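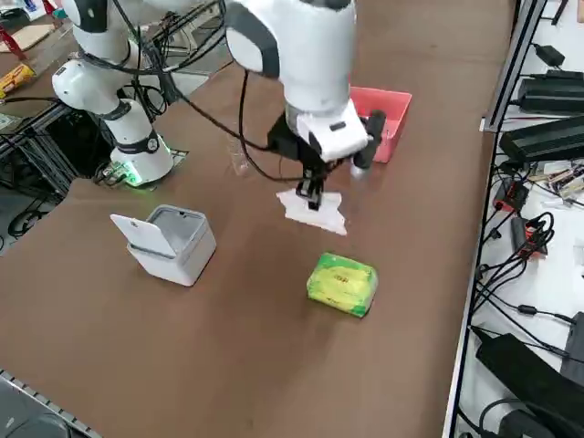 Two robot arms at a table, one gripping a crumpled tissue.

I met the curator of the Lerisside mill museum at 2 in the afternoon, and we talked until they locked up! She's spent six years collecting stories from the women who ran the looms. "People came in thinking it was a cloth museum," she told me. "Then they'd find their grandmother's voice in the listening room."
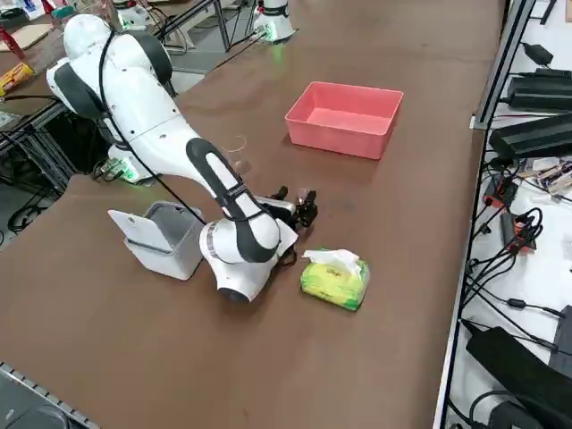

She has 41 recordings now (one had to be redone), and my favorite is about the walkout. "They sang the whole way to the gate," she said.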